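Hulthorpe
Home / Bathroom and bedroom / Cups and combs / Set 581

Caputo Cup and Plikaditz Comb, Set 581

In stock. Sold as a pair or separately.

A small square wooden cup and a fine-toothed comb, for a dressing table, a bathroom shelf or the top of a chest of drawers. The cup is from our own Caputo range. The comb is made for us by Plikaditz, who have supplied our combs for as long as we have sold them.

Choose an option:
Cup and comb together
Cup only
Comb only
Spare comb, pack of two

What you get

One cup in light tan wood. Square, open at the top, with rounded corners. No lid, no handle and no liner.

One comb in dark grey plastic, with a narrow rounded handle and one row of fine teeth. There is a small metal cap at the end of the handle.

A folded card with the care notes printed on it. The same notes are further down this page.

The two are wrapped separately in tissue and packed in a brown card box. There is no gift box for this set. If you would like it wrapped, use the gift option in the basket and we will put paper round the card box.

The cup

The Caputo cup came out of a taller pencil pot we used to sell, which people kept telling us they had put in the bathroom. It was too tall for that and fell over when somebody reached past it. Pierina Amato redrew it with a lower wall and a heavier base. She also rounded the corners, on the outside and the inside, so that a cloth gets all the way round when you wipe it out.

The wood is sanded to 600 grit and then given two coats of Grindico hard wax, with time to dry in between. The wax is matt and has very little smell once it has cured. We wax the inside as well, and the underside. Colour varies from one cup to the next. Most are a light tan and the inside can look a little darker and warmer than the outside. Some have a faint line of grain running across one face. We do not sort them by colour, so if you are ordering several for one shelf, expect them to differ slightly.

It is a dry cup. Use it for combs, nail files, cotton buds, hair grips, pencils or make-up brushes. Do not drink from it and do not fill it with water. A wet toothbrush will leave a ring in the bottom after a few weeks, and the ring does not come out.

The comb

The teeth are fine, even and set close together, and they hang from a curved back that finishes in a slightly hooked tip. It is a comb for straight or fine hair, for making a clean parting, and for smoothing the top layer once the rest has been brushed. It is not a good first comb for thick, curly or tangled hair. Go through with a wide comb first and use this one to finish, or have a look at the Plikaditz wide comb on the same shelf of the shop.

The handle is kept narrow so it takes up little space in the cup with other things. Most people stand it with the teeth upwards. The metal cap gives the handle end a bit of weight and saves the plastic from getting scuffed where it touches the bottom.

Plikaditz test a comb out of every batch by drawing it 2000 times through a hank of hair on a bench. We ask to see the comb afterwards. If any tooth has bent or gone rough, the batch goes back.

Caputo cup, light tan 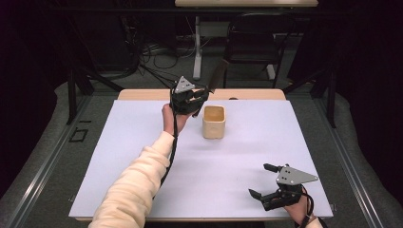

Plikaditz comb, dark grey
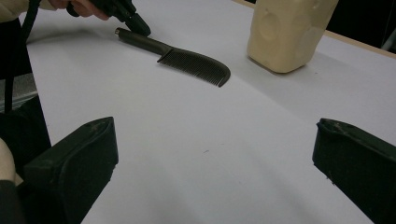

Looking after the cup

Wipe it with a damp cloth and dry it straight away. For dust and loose hair in the bottom, turn it over and tap it, then wipe round the inside.

Keep it out of the dishwasher, and off a radiator or a windowsill that gets strong sun. The walls can move a little in a very dry room. This does no harm, but a cup that is heated and cooled again and again may open at a corner.

When the surface starts to look dull or feel rough, rub it lightly along the grain with fine paper, wipe off the dust and put on a thin coat of hard wax with a lint-free cloth. Leave it overnight before you put anything back in. The small tin of Grindico wax will do more cups than you are ever likely to own. Any clear hard wax sold for wooden furniture will do the job as well.

Looking after the comb

Pull out loose hair after use. Once a week or so, wash the comb in warm water with a drop of shampoo and run an old toothbrush between the teeth, working from the back of the comb outwards. Rinse it, shake it and lay it flat on a towel. Let it dry fully before it goes back in the cup – water runs down the handle and sits in the bottom.

Dry the metal cap with a cloth. Do not soak the comb overnight or use boiling water, bleach or nail varnish remover on it.

If a tooth breaks, please stop using the comb. A broken tooth has a sharp edge and will snag.

Questions we get asked

Does the comb fall out of the cup?
Not in normal use. The cup was weighted with this comb in mind. Two combs and a few brushes are fine. A large paddle brush is too heavy and will tip it.

Can I use the cup as a plant pot?
No. It will hold a dry stem or two, but it is not watertight.

Is the comb suitable for children?
Yes, with an adult helping. The hooked tip is smooth, but the teeth are close together and will pull if the hair is knotted.

Is it a nit comb?
No. The teeth are fine but it has not been made or tested for that.

Do you make the cup in a darker wood?
Not at present. We tried a stained version in August and the stain rubbed off on pale towels, so we dropped it.

Can I have initials on it?
Yes, on the cup only. Inès Ferrand does the lettering by hand with a small burning pen, up to three letters on one face. It adds a week to the order. Lettered cups cannot be returned unless there is a fault.

Delivery and returns

The boxed pair weighs less than 1000 g and goes by ordinary parcel post. Orders placed before noon are sent the same day, apart from orders placed on a Sunday, which go the next morning. Cups and combs ordered separately are still sent together if they are in the same basket.

You can return an unused set within 30 days. The comb must still be in its tissue. We cannot take back a comb that has been used, but the cup can be returned on its own and we will refund that part of the price.

If something arrives broken, send us a photo of the item and the box. You do not need to post the broken piece back. Please keep it until we have answered – now and then Plikaditz want a comb returned so they can look at the break.

Trade orders

We supply the set to guest houses, barbers and small hotels. Trade customers can order the cup without the comb in any quantity, and the comb in plain paper sleeves. Combs for trade come in cartons of 1000, or in part cartons if you are happy to wait until we next open one. Lettering is available on trade cups, but please write to Inès before ordering and not after, as she does them one at a time.

Goes with

Plikaditz wide comb, dark grey
Caputo tray, long
Caputo soap rest
Grindico hard wax, small tin

Item number 581. Please quote it if you write to us about this set.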